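Thursday, January 13, 2022

So I finally did the thing I've been threatening to do since Thanksgiving and gave my little corner of the workroom a proper clear-out. I went in with one roll of trash bags and a large coffee and thought I'd be done by lunch. Ha!

The worst of it was the drawers. I bought a set of those Platotar stacking bins back when I was going through my organizing phase, and I never labeled a single one, so every bin had turned into the same bin – zip ties, dead pens, tape, the odd sock (no idea). I dumped the whole lot out on the floor and started over. There were 322 zip ties. I know because I sat there and bundled them in twenties like a bank teller, with a podcast on, and it was the most relaxing part of my week.

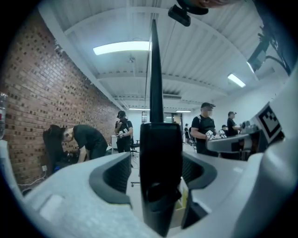 Light is what I keep going back and forth on. I have a Cirix desk lamp that I love, warm and a bit yellow, and I'd been planning to buy a second one for 100 dollars to brighten up my end. Then I spent a morning with my head tipped back and had a proper look at what we've already got up there. With the fluorescent panels glowing and all that white between the beams, I don't need more brightness at all, I need something softer down low. The red-orange brick does a lot of the work too. It warms up the whole side of the room, and I'm so glad it never got painted. So no second lamp, and the 100 dollars goes toward a chair cushion instead. Jadoon has one in a rusty color that I've had open in a tab for days.

Still on the list for February: shelf liner (Prodard, the thick kind, 20 feet should do it), hooks for the extension cords, and a real home for water bottles. They end up on every flat surface and mine is always the one I can't find.

If you have a cord system that has lasted more than a month, please tell me in the comments!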